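4.2 Letters, calls and the Ernel headwaters

The forest above Ernel has drawn more public comment than any other tract in the province, and we were delighted to find how much of it survives. The Lauritsen archive holds 1836 items sent to the minister's office in June alone, nearly all of them asking for an end to clear-cutting on the upper slopes. Szu-yu Kuo read every one, and her coding scheme (section 3) is what makes the comparison below possible.

We sorted the items by how they reached the office. Form letters made up the largest share, as expected, but the handwritten ones are a joy to work with! People write about trout, about spring floods in the cellar, about a grandmother's berry patch near the Flosska road. Many name the exact creek they care for, and this turned out to matter a great deal. 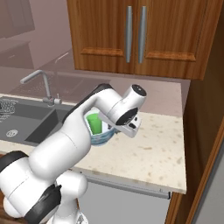 Letters that named a creek or a valley were far more likely to get a personal reply from the office, and the replies were longer too. Phone calls followed the same pattern. The call logs are short -- often a single line -- yet the clerks nearly always wrote down a place name when the caller gave one. We had not hoped for such care in a record made at speed, and it let us match 200 calls to spots on the forestry map.

The match is closest along the Rekotum, where logging was planned on both banks. Callers from downstream spoke mostly of drinking water, while those living nearer the cut blocks spoke of lorries and noise. 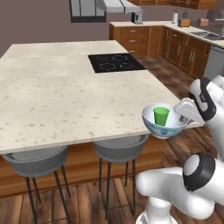
Figure 4. Simulated kitchen: robotic arm gripping the rim of a patterned bowl with a green cup inside.

Two limits should be kept in mind. The archive keeps only what the office chose to file, and the logs give no length for any call. Even so, the pull of local detail shows up in each type of item we looked at, and we are keen to see whether it holds for the petitions, which we turn to in section 4.3.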